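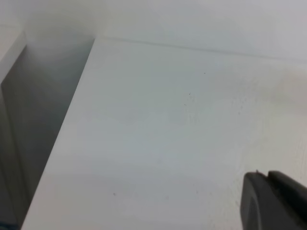
Moving the line data off the overnight batch

April, 6:40 a.m.
By Štefánia Michalík

Second week of the cutover. The old nightly load from the coating lines ran for the last time at 2:00 and finished clean. As of this morning the Neka historian feeds the warehouse directly through the streaming broker, and the batch job is disabled in the scheduler but not deleted. Farzad wants it kept until the end of the quarter. I would remove it sooner, but it costs nothing to leave.

Current state: 333 tags subscribed, all from Line 4. Humidity, web tension, oven zone temperatures, drive current. Farzad Alipour mapped most of them by hand from the controls drawings, which are out of date in the oven section. Two zones were swapped in the drawings and therefore in our tables. Jolanta Adamczyk caught it by comparing setpoints to the operator log. Fixed in the mapping file, history re-keyed, dashboards refreshed. The quality report for last month still carries the wrong labels and I have put a note on it.

Latency from sensor to table was running at 87 seconds yesterday. Target is 30. Most of the delay is in the gateway, where the default buffer holds messages until it fills or times out. Chaltu Araya lowered the timeout this morning on the test gateway only. CPU went up a little, no dropped messages in the first hour. If it holds through the afternoon shift we put the same setting on production.

Meeting with the plant at 10:00, mostly about ownership. Until last year IT ran the network up to the cabinet door and controls ran everything behind it. The data crosses that line now and the support procedure does not. When a tag goes flat, the operator calls controls, controls says the sensor is fine, and the ticket sits. I proposed one queue with both groups in it, and that the first responder checks the gateway log before reassigning. Eyvindur Brynjólfsdóttir agreed for controls, on the condition that nobody from IT changes a PLC setting remotely. I have no wish to. Written down and sent to both managers.

She also asked for IT people to sit in the plant office two days a week. I said yes without checking the schedule. Have to see who can go. Probably me and Chaltu to start.

Hasix contract: renewal quote came in for the analytics licenses. They now price by ingested volume, and streaming pushes our volume up a lot compared with the nightly averages. Options are to aggregate at the gateway or to move raw data to cheaper storage and license only the summary tables. I prefer the second. Aggregating early loses the short spikes in drive current, and those are what maintenance asked for in the first place. Need a storage estimate before I answer.

3:15 p.m. Test gateway still fine. One odd thing - timestamps from the Ukanier humidity probes arrive an hour behind everything else. Almost certainly daylight saving handled locally on the device. The rest of the line is on UTC. Farzad will correct it at ingestion for now. The proper fix is on the probe itself and needs a line stop, so it goes on Eyvindur's list for the next maintenance window.

Jolanta has a first version of the scrap model using live tension data. It flags too much. She thinks the training set is thin on splice events and wants to pull older records from the Mtshali archive, if the tape index is readable. Asked her to try one month before requesting the whole set.

Tomorrow: production gateway change before first shift, storage estimate, reply to Hasix. Check that the disabled batch job has stayed disabled.

Contact the author | © Štefánia Michalík | Back to top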